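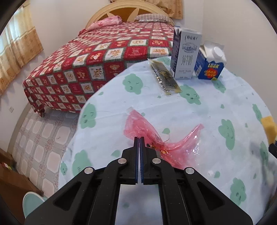

Clearing the round table, a thread

Hemant Srivastava
October, late evening

Home · Posts · Replies · Media

1/ Ok so the table by the bed has become the pantry again. Two cartons, a long packet of something dark, and a pink bag tied in the middle with a gold tie. Tonight it all gets a home!!

2/ I love the cloud tablecloth too much to keep it buried (got it at the Woslow market, 450 well spent).

3/ The blue carton with the screw cap goes on the kitchen shelf. The tall one too, if it fits, that shelf is tiny.

4/ Pink bag stays tied. I'm keeping the gold tie, I have a whole jar of them and no regrets

5/ Anyone got a narrow shelf they like? Looking at one from Gredov but 900 feels steep for three planks

© Hemant Srivastava · Contact · Back to top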